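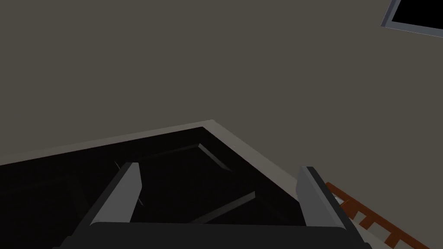
Two grey fingers and an open container

Sunday, April 18, 2021

What a day! I'm writing this with my shoes still on and a mug of tea going cold, and I want to get it down before I sleep.

We sang from the new Dosora hymnal this morning. Only the draft pages, stapled at the corner and already going soft, but we sang from them! I've been checking proofs for so long that I had started to think of those hymns as rows of accents and commas. Then the whole of Brullotton chapel stood up (spaced out along the benches, masks on, windows open) and the first line of the harvest hymn came out like something everybody had known since they were small. Which most of them have, of course, only never with the words printed in front of them.

We started too high. We always start too high. By the third verse the men had given up and dropped an octave, and it sounded better for it.

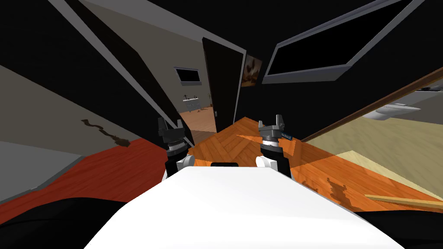 The second hymn was the one I'd been worried about, the evening one with the long vowel in the refrain. In the old typed sheets that vowel is written single, so anyone who learned the hymn by reading it sings it short and then has a beat left over with nothing to do. We doubled it in the proofs after a very long argument last year, and I was on the side that wanted it left alone. Well, I was wrong. Everyone held it, right through to the end of the bar, and I got such a lump in my throat that I missed the next line completely.

Still a few things to mend. On the sheet for the morning psalm the verse numbers have slipped down by a line, so half of us went on to verse four while the other half repeated three. And the word for "shepherd" has lost its accent in one place, which makes it the word for "ladder". I heard a few giggles from the back and I may have joined in. 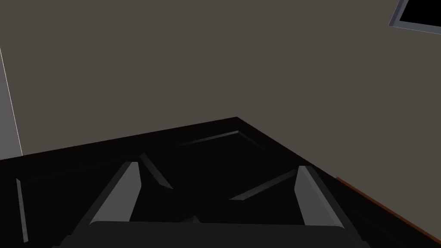
Stayed behind afterwards to go through the psalm settings. Psalm 117 is my favourite of the lot now. It has only 2 verses, so you'd think it would be the easiest, but the praise words come so thick and fast that Dosora runs out of syllables before the tune is done. The new setting simply lets the first line come round again, lower the second time, and it is lovely. I hummed it all the way down the hill and past the bakery – shut, sadly – and I'm humming it now.

The Amarasinghe Press wants the corrected pages by June. They are printing 4000, and I can't picture that many of anything with our words in it! The cover is to be dark green cloth. I had hoped for red, but I saw the sample on Friday and the green won me over in a second. It opens flat too, so you can hold it in one hand with a child on the other arm.

I must be strict with myself about the index. First lines in Dosora order, with the double vowels filed after the single ones, and no more changing my mind.

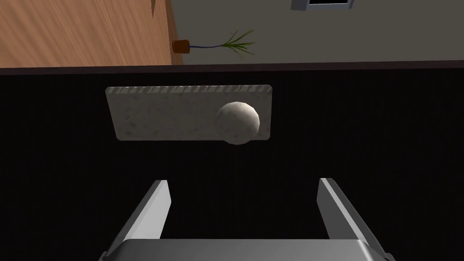

For the week

Verse numbers on the morning psalm. Accent on "shepherd", and search the whole file for ladders.

Ask the Clirnine chapel whether they sing all 8 verses of the Easter hymn or stop at six as we do. If they sing them all I want to go over and hear it.

Find a lower note to start on.

Return the big stapler. Buy staples first, I used every one of theirs.

Tea is stone cold. Going to bed, still humming.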